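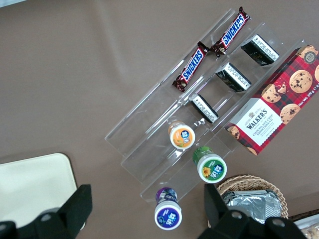
For 12 years I have worked in small shops, first in my uncle's and now in one that I manage for other people, and the question that occupies me most is how to put small goods on a counter. It sounds like a small question. I do not think it is, and in this essay I want to defend one opinion: the clear stepped rack is the best piece of furniture a little shop can buy, and most of us use it badly. The usual mistake is to put one kind of product on it and fill it until nothing more can go in. I prefer a mixed rack, with two Snickers bars end to end in the highest channel, small black boxes in the next one, little bottles with white caps farther down, and a piece of the plastic left bare at one end.

My colleague Normand Kennedy thinks the bare piece is a waste. He learned the trade at Brulla, a chain of station kiosks, where an empty place on the counter was treated almost as a theft. They measured everything there. Normand still says "air does not pay rent," and I must admit that he is a better salesman than I am. But he stands behind the counter, and I have the habit of walking around it and standing where the customer stands. From that side a full rack looks like a wall. People look at it the way they look at wallpaper, and then they look at their phone.

When there is some room, the hand goes in more easily. I have watched this many times. Older customers especially do not like to pull a thing out from between two other things, because they are afraid that the whole row will fall. One woman told me she had stopped buying mints in the shop across the street for exactly this reason. She now buys them from us, and she puts her finger in the empty place first, as if to hold the rack still, before she takes what she wants.

I also want to say something about the clear plastic itself. Before, we had a wooden rack from Zuren, which was beautiful and cost 305 dollars, and I was proud of it for one winter. The trouble was that everybody admired the rack. A man asked me if it was for sale. With clear plastic, the color of the table comes through, the goods seem to lie almost on the table itself, and the furniture steps back. It gets scratched, I know. Every acrylic rack I have owned had small marks on it after a few months, and the cleaning cloths make it worse if you are not gentle. I accept this. A counter is a place of work, and a few scuffs do not frighten anyone away from a chocolate bar.

The steps are a more difficult matter. The supplier, Vandenberghe, sends a leaflet with each rack that recommends the cheapest goods in front and the most expensive at the top. I followed it for a long time. Then in February I turned the order around and put chocolate at the top, where everyone recognizes it from the door, and the unfamiliar things lower, near the hand. A person comes for what he knows. While he is reaching over for it, he passes the things he does not know, and sometimes he stops to turn one around and read the small letters. I do not claim that this is science. Imus, the wholesaler who brings our drinks, says it is only that I moved things and the regular customers noticed the change. Maybe he is right, and in that case I would advise to move things more often.

There is one argument against me that I take seriously. A mixed rack is slower to refill. Somebody has to remember what belongs in which channel, and in the evening, when you are tired, it is easier to open one carton and pour. Normand refills our rack in half the time if I allow him to do it his way. On busy days I allow him. Then I come in the next morning, before we open, and I take a few things out again — and he sees me do it, and he says nothing, and by noon he has put them back.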